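How to Check a Religion News Story Before You Share It

Church news travels fast, and a lot of it is wrong by the time it reaches a parish email list. A bishop is said to be resigning. A monastery is said to be closing. Most of these stories can be checked in under an hour from a desk at home. These steps are the ones we use at the Clandunine newsletter, which goes out to 798 households.

Step 1. Find the first report

Copy an unusual phrase from the story and search for it in quotation marks. Sort the results by date if your search tool allows it. You are looking for the outlet that had the story first. If ten sites all credit the same paper, you have one source.

Write down the name of the outlet and the time it posted. Stories about Rome are often posted in the early morning there, which is still the night before in most of the United States.

Step 2. Read the sourcing line

Look for the sentence that says how the reporter knows. "According to a letter seen by this newspaper" is stronger than "it is understood that." If the story rests on one unnamed person, say so when you pass it on. If there is no sourcing line at all, stop there and wait.

Step 3. Look for the official statement

Dioceses, religious orders and most large congregations post statements on their own sites. Go to the site directly and don't follow a link from the article. Check the press page first, then the daily bulletin, then the calendar.

Read a denial word for word. "No decision has been made" and "the report is false" mean different things, and headlines often treat them as the same. When the Westard retreat house was reported sold, the first statement only said that no contract had been signed. We ran it in those words, and the correction we would otherwise have needed never had to be written.

Step 4. Check the translation

Many of these stories begin in Italian, Spanish or Greek. Run the key paragraph through two different translation tools and compare them. Watch the verbs. Italian papers often use the conditional to mark something as unconfirmed, and it can come out in English as plain fact.

For church titles, keep a glossary. Ours is the Antoniadis list, a plain text file of 200 terms with the English forms next to them. Any file will do as long as everyone on the newsletter uses the same one.

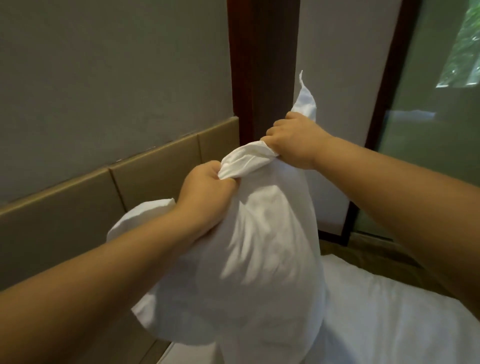 Step 5. Wait, then look again

Set a time to come back to the story. We use 3 hours for ordinary news and until 8 the next morning for anything about a person's health. Don't post a placeholder in the meantime — people will forward it as if it were the finished item.

Step 6. Keep a record

Save the page as a PDF, along with any statement you found. We file ours in a folder called Umameck, sorted by month, with a short note on what was confirmed and what wasn't. If the outlet changes its story later, save the new version next to the old one and leave both in place.

When you send a correction, use the same list and the same type size as the original item.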